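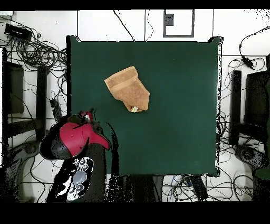 Folded tan towel on a green tabletop

How to reseal the flashing around a chimney

Water stains on the ceiling near a chimney come very often from the flashing and less often from the shingles. Flashing is the thin metal which closes the joint between the roof and the brick. When the old sealant becomes hard and cracks, rain goes behind the metal. If the metal itself is still good, you can repair the sealant in one dry afternoon.

This page is for roofs with a low slope and asphalt shingles. For a steep roof, or for slate, please call a roofer.

What you need

Ladder with a stabilizer, safety harness and rope
Flat pry bar and a stiff wire brush
Putty knife
Caulking gun
Polyurethane sealant for masonry and metal (we use Dremix gray)
Masonry screws with rubber washers
Old towels or rags, and mineral spirits

Before you start

Look at the weather for the whole day and also for the night. The sealant needs a dry surface, and the Dremix tube asks for 9 hours without rain after the work. Do not go on the roof in the early morning, when there is still dew on the shingles.

Go first into the attic with a flashlight. Look at the wood around the chimney and mark the dark places with chalk. If you can push a screwdriver into the wood, stop here. Rotten decking must be replaced before any sealing.

Step 1. Remove the old sealant

Cut along the joint with the putty knife and pull the old sealant off in strips. Take your time with the corners. Do not bend the metal away from the brick more than necessary, it will not go back completely flat. If somebody before you used roof tar, warm weather makes it softer but also much more dirty.

Step 2. Clean the joint

Brush the brick and the upper edge of the metal until no dust comes off. Wipe the metal with a cloth and a little mineral spirits, then wipe again with a dry one. Let it dry completely.
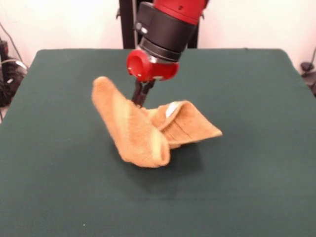

Terry cloth towel, partly lifted

Step 3. Fix the loose metal

Press the flashing with your hand. Where it moves, put a masonry screw through the upper edge into the mortar joint, and not into the face of the brick, which can split. Old nails that turn freely should be taken out and the holes filled with sealant.

Step 4. Apply the new sealant

Cut the tip of the tube at an angle. Start at the back side of the chimney, where the most water arrives, and work down on both sides. Make one continuous line and press it in with a wet finger in a glove. The line should touch the brick and the metal at the same time.

Step 5. Check after the rain

Wait for the first good rain and go again into the attic. Your chalk marks will show you if the wet area is still growing. A small old stain can stay dark for some weeks.

If water still comes, the step flashing under the shingles is probably damaged. For a new set in galvanized steel, our crew in Furnden charges from $400, and the inspection is free on any day except Sunday.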